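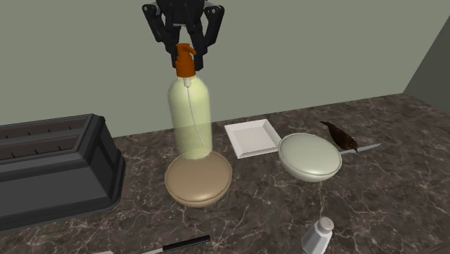
*A pump bottle with an orange pump head, in a computer rendering.*

## Trindness wants savers to pay for a number they can work out themselves

Trindness, the budgeting app that promises to tell people when they can quit their jobs, will start charging for its early retirement forecast in June. The price is $5 a month. The company calls the change "an investment in your freedom date." Users who have spent years trimming their subscriptions may call it something else.

The forecast takes a person's savings, income and spending and gives back a single date. Until now it was free, and it was the main reason people signed up. Under the new plan, free accounts keep the spending tracker and lose the date.

Trindness says its members reach their goals sooner than other savers. The claim rests on a survey of 1,026 users, all of whom had kept the app for at least two years and chose to answer. People who gave up on saving, lost a job or simply deleted the app were never asked. The company did not say how it picked the savers it compared them with.

Hazem Belhaj, who writes the personal finance newsletter Ashour and left his own office job early, ran his household's figures through the paid version and wasn't impressed.

"It gave me three different dates in one week, and I hadn't changed a thing," Belhaj said. "I have a spreadsheet that does the same job. It's ugly, but it shows me what it's assuming."

Those assumptions are the bigger problem. The help pages don't say what yearly return the forecast uses, or whether it allows for rising health insurance costs before Medicare starts. A small change in either one can push a retirement date back by years. Asked for both figures, a spokesperson for Wutico, which owns Trindness, said the method was "proprietary and always improving."

Wutico also owns Tasa, a brokerage that appears on the forecast screen under the words "Get there faster." The spokesperson confirmed that Trindness is paid when a user opens a Tasa account, but would not say how much. The disclosure sits at the bottom of the page, in gray type.

Current users can download their data before the switch. The file includes past spending and account balances. It does not include the forecast.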